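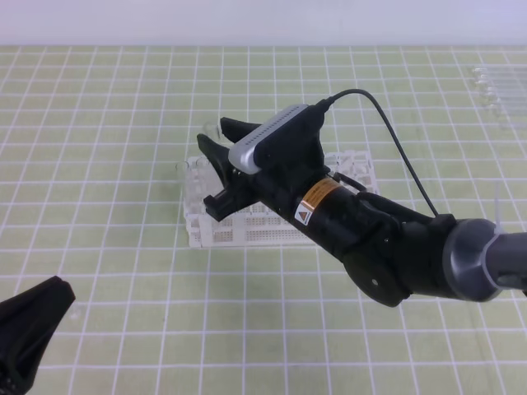 Foster homes wanted for senior dogs, starting in September

I'm Lilian Makokha, and I match old dogs with spare couches for Stivstead, a small senior dog rescue just outside Savham. We're looking for foster families again, and I'd love it if you read to the end before deciding you're too busy (I said the same thing, and now I have a deaf beagle asleep on my feet).

Our dogs are mostly ten and up. Some lost their person, some came from the county shelter, and a few just showed up. They sleep a lot. They want breakfast at 6 a.m. sharp and then they want to go back to bed.

What we ask of you

A home with few stairs, or a willingness to carry somebody up them. Two short walks a day. A ride to the vet when it's needed - we book it and we pay for it. Food, beds, pills and diapers come from us too, so please don't go shopping!

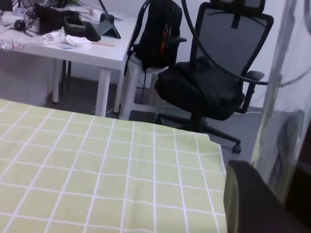 Faith Massawe wrote back to our last call to ask if she could foster with a full-time job. Yes, Faith, you can! Plenty of our dogs are fine alone for a workday once they've settled in, and I'll tell you straight out which ones aren't.

You do need to be over 21, and if you rent, I'll need a note from your landlord. Other pets are okay as long as they're up to date on shots. Dogs over 70 pounds only go to homes with a fenced yard, and we've got a couple of those big guys waiting right now.
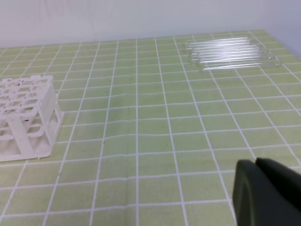

A foster stay can last up to 91 days, and then we talk. Maybe you keep going, maybe you need a break, maybe you want to adopt. Any of those is fine with me. If a dog gets very sick while he's with you, Dilek Karakaya from our vet team will call you that same day and go over it all with you.

How to sign up

Send me a note at Stivstead, 1715 Mwakyusa Road, or stop by any afternoon before 5.

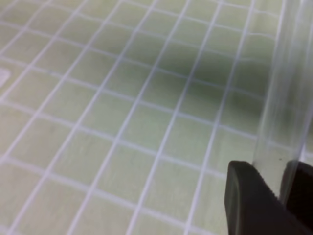

Tell me who lives in your house, what your days look like, and whether you can handle snoring. I'll call you back for a chat and then come by for a quick home visit - no need to vacuum first.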